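Print this page
E-mail this article

3.2 Setting and division of tasks

The study was carried out at the Skovlow site of Söderlund, a contract packing firm that assembles sample kits for mail-order customers. Kit packing is done at fixed tables by staff who work in two shifts, the first of which starts at 6 a.m. Before the change, each packer cleared his or her own table between orders. Clearing covers the removal of crumpled wrapping paper, backing strips and torn labels, and the return of unused parts to stock. It had no time allowance of its own and was booked under packing.

In October the site moved part of this clearing work to a robot arm with a multi-fingered hand, controlled by the Gutitz task planner. The planner was given waste paper only. Parts, tape and anything with a sharp edge stayed with the packers. Märta Hägglund, shift lead at the site, drew up the list of permitted items, and it was revised twice after comments from the floor – both times to make it shorter.

The task was first set up away from the packing tables, in a small area with plain panel walls. Figure 3 gives the layout used for the paper task. A lined bin with a hinged lid stands toward one end of a wooden table, and the waste item lies on the table surface near the fingers of the hand. The lid is open in the layout. Lid handling was treated as a separate task and is not reported in this section. 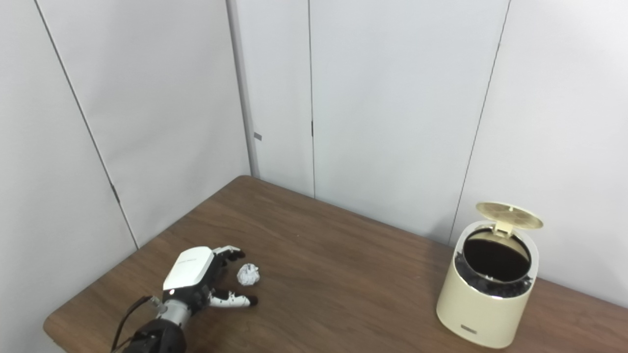 Figure 3. Layout for the waste paper task: robotic hand, crumpled paper ball and open bin.

3.3 Effects on the packers' work

We interviewed 14 packers and logged 166 clearing events on the packing floor. An event was opened when an order was closed and ended when the table was released for the next one. Interviews were held by the second author during paid time and coded separately by two readers. Differences were settled by discussion with Siv Strömberg, who had not taken part in the interviews.

The main change reported was in the order of work, with less said about its amount. Under the old practice, packers dropped paper wherever there was room and swept it up in one movement at the end. With the arm in use, 12 of the packers said that they now placed paper on the free side of the table as they went, so that parts and waste did not mix. This sorting was not part of the written instruction. It is a new task, and it is carried out during packing, where the time standard makes no room for it.

A second change concerned waiting. Packers who finished an order early could not start the next one until the table was released. Three used the gap to fill in order sheets, which had earlier been done at the end of the shift. Others described the gap as a loss of pace. One packer stated that she would "sooner pick it up myself than stand and watch," and this view was more common on the first shift, where order sizes are small.

Responsibility for missed items was unclear at the start. The instruction named the packer as owner of the table but the planner as owner of the clearing step. Hägglund later assigned the final check to the packer – a rule that matched what most of them were doing already – and the time standard was left unchanged. We return to this point in Section 5.

Print this page
E-mail this article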